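Lavden Household Technology Service
Guidance page, last revised 26 November 2018

# How to judge whether a machine can do a chore

This guidance is intended for housing managers, workshop supervisors and members of the public who have been invited to see a robot carry out a household or shop-floor task. It sets out a method for observing the work, recording it and deciding what the result is worth. No technical training is required.

The Service is often asked whether machines can yet fold, sort, wipe and stack as a person does. At present the answer depends heavily on the chore and on the room. A machine that places identical cartons on a shelf may be of use today. One that is expected to empty a mixed bag of shopping in an unfamiliar kitchen should be treated with caution.

## 1. Define the chore before the visit

Write down the chore in one sentence, with a clear beginning and a clear end. "Tidying" is too broad. "Take each cup from the draining rack and place it upright in the cupboard" can be checked by any observer.

State also what counts as a failure. We recommend the following entries:

- the item is dropped or damaged
- the item is left in the wrong place
- a person touches the item or the machine
- the time limit passes

The time limit should be agreed with the supplier in writing.

## 2. Examine the surroundings

Most demonstrations are given in large halls and not in homes. Ceilings are high, lighting is strong and uneven, and people stand close to the work. Each of these conditions affects a camera, and a robot that relies on one may perform better or worse in the hall than it would elsewhere.

Stand where the machine's camera will be and look in the same direction. Note any bright lamp in view, any large pale surface and any person likely to move across the working area.
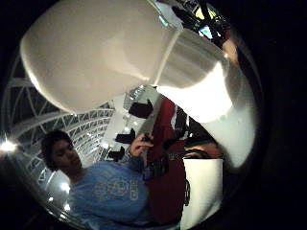
*A man in light blue looks down towards the phone in his hand, beneath a white trussed ceiling.*

Pale, smooth objects deserve a separate note. Under strong light their edges and seams may be hard for a camera to find, and a gripper that depends on finding an edge may close in the wrong place. If the chore involves white linen, white crockery or packaging, ask for trials on those items in particular.

## 3. Run the trials

Ask for 30 trials of the same chore. Where time does not permit this, 19 may be accepted for a first visit, provided that the report says so. A single success should not be reported as a result.

1. Place the item yourself, and change its position between trials.
2. Start the timer when the machine is told to begin.
3. Record every trial, including those the operator wishes to set aside.
4. After the first ten trials, move one lamp or lower one blind.
5. Keep a separate tally of each occasion on which a person helps.

Help is the entry most often missed. An operator may straighten a cloth, turn a box or hold an item steady out of habit, without intending to mislead. Assign one observer to watch hands only. This observer should not keep the timer.

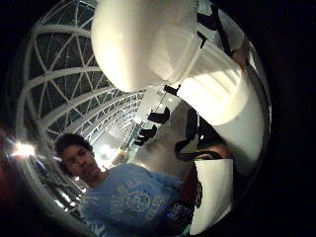 Observers should agree their positions before the first trial and keep to them. Where two people have a different view of the same grasp, both accounts are to be entered, and the trial is marked as disputed until the recording has been checked.

## 4. Compare with a person

Ask a person who does the chore regularly to complete the same number of trials under the same lighting. In the Clikville workshop study, our staff sorted 50 mixed fittings by hand in around four minutes. The Kuusisto arm completed the same tray with fewer errors in the final box, but it required help whenever two fittings lay across each other. Both facts were reported, and the workshop chose to keep hand sorting for mixed trays and to use the arm for single-type trays.

Speed should be given less weight where the machine can work unattended. If someone must remain beside it, that person's time is part of the cost and should be added in full.

## 5. Write the report

Use the Lellanel form or a plain sheet with the same headings: chore, place, lighting, items, number of trials, successes, occasions of help, disputed trials. Attach the supplier's written time limit.

Avoid general statements such as "the robot can do laundry". State the item, the task and the conditions, for example "folds small dry towels laid flat on a dark table". Completed reports may be sent to the Lavden office by post or handed in at the enquiry desk. Please retain a copy of all recordings until the office has confirmed receipt.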